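Kütt Guest Supplies, packing and kitting
Minutes of the automation working group, January 23, 2021

Present: Reet Hunt (chair), Ilze Luik (shift lead), Justinas Raudsepp (maintenance), Līga Kivi (staff representative)
Apologies: Vasiliki Giannakopoulos

1. Previous minutes
Accepted with one correction: the spare gripper fingers were ordered by maintenance, not by purchasing.

2. Status of the Tatell cell
J. Raudsepp reported. The arm handles the tubed items only. Boxed and carded items stay with hand packing until the second program is released. Target for the cell is 500 tubes per shift; hand packing at the same station is 800. Mispicks logged since the last meeting: 46. Most occurred when two tubes lay close together and the fingers came down between them. Glare from the counter was raised as a second possible cause. Lighting over the station to be lowered for one shift and the log compared.
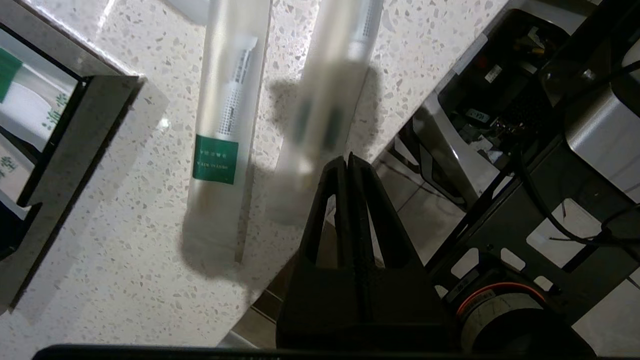 Approach angle for tubes lying diagonally has been changed in the program. No further changes until the lighting test is done.

3. Staffing and duties
I. Luik stated that one packer per shift now tends the cell: laying out tubes, clearing stops, entering mispicks. The job description does not cover this. L. Kivi asked that tending be rotated every two hours and paid at the machine operator rate. R. Hunt agreed to the rotation with immediate effect. The rate is referred to management.
L. Kivi also asked whether packer positions would be cut. R. Hunt: no reductions before June. Staff to be told in writing.

4. Training
Two packers per shift to be trained in restart and safe stop. Packers do not open the base frame or touch cabling; call maintenance.

5. Prekano order
2000 kits. To be packed by hand in full. The cell is not to be counted in the plan.

Actions
JR: lighting test, log comparison
IL: rotation list, names for training
RH: written notice to staff, operator rate to management
LK: collect comments from the evening shift

Next meeting: to be set by R. Hunt when the log comparison is ready.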